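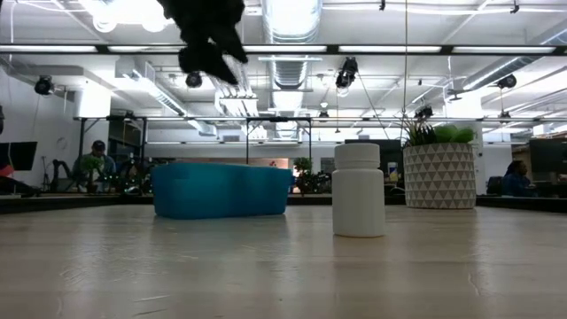 Session 4: Give the Little Bottles a Home

Hello again, everybody! These are my notes from 14th May, typed up for those of you who missed it and for those of you who were scribbling so fast you can't read your own writing (Panya Chareonsuk, I saw your page). We had 60 minutes, I used 90, sorry.

The subject was small upright containers: vitamins, pills, spice jars, glue pots, all that stuff with a screw cap that wanders around a kitchen or a desk and falls over when you reach for the thing behind it. I love this topic. I know it sounds tiny, but it's the one I get the most mail about, and I've changed my mind on parts of it since last July, so if you have the old handout please throw it out.

Start with a bare patch of table

Pick a surface you can walk around and put two things on it, the bottle and whatever you're thinking of keeping it in. Leave a gap between them and just look for a minute. Is the bottle taller than the side of the box? Could you grab it without knocking its neighbor? Ratree asked if she could skip this and go straight to loading, and sure, you can, but I've skipped it myself and ended up unpacking the entire thing again.

Get your eyes down to table height too. From above, everything looks like it fits.

Open box or pockets?

An open box is forgiving. You can change your mind, you can put a fat jar next to a skinny one, and it wipes out in seconds. The trouble is that round things lean and slide as soon as the box is half full. Pockets hold each bottle where you put it, but they decide the size for you, so take your widest bottle along when you go shopping (I mean it, put it in your bag!).

I go with pockets for anything I use daily and an open box for spares. The class was split, and the Onsri and Lerkier tables had a pretty lively argument over it during the break.

Loading the tray

Caps up, always. Lower each bottle straight down and don't let go until you feel the bottom of the pocket. Fill the back pockets before the front ones, or you'll be reaching over what you've already done. Keep the waiting bottles off to the side, standing up, near the tray but not touching it. 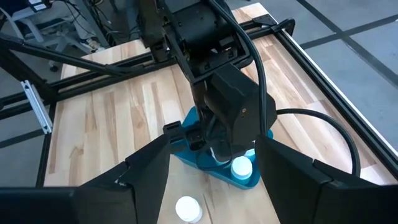
Fig. 2. White caps in the teal tray, with one more container standing on the bare wood.

A word about matching caps. When every lid is white you can't tell a thing from above, and that's how you end up opening all of them at breakfast. A dot of colored tape on the cap works fine. So does a letter in marker, although mine rubs off after a few weeks. Please don't peel off the original label or pour one product into another one's bottle, even if it would look nicer. And anything medical goes somewhere children can't get at it, tray and all.

Where the tray lives

It needs a parking spot, and the spot should be smaller than you think. If there's room for the tray plus a stack of mail, there will be a stack of mail.

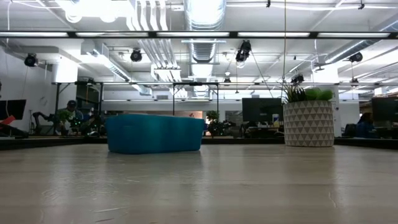
I also like to keep it on the side of the hand I use most, with the long side facing me, so I'm never reaching across the short end. Give it 11 days in one place before you move it. My own moved four times in the first week and all I learned was that I'm impatient.

Plants came up as well. Yes, they can share the table, just water them somewhere else or move the tray first. Paper labels hate drips.

To do before next time

Collect every small capped container from one room. One room only!
Stop at 20, even if there are more.
Check the dates and set aside anything expired.
Try both kinds of tray, or a shoebox if you don't have one.
Write down which bottle you reached for most.

Bring your list and one awkward bottle that refuses to fit anywhere. We'll pass them around at the start of Session 5, then go on to drawers.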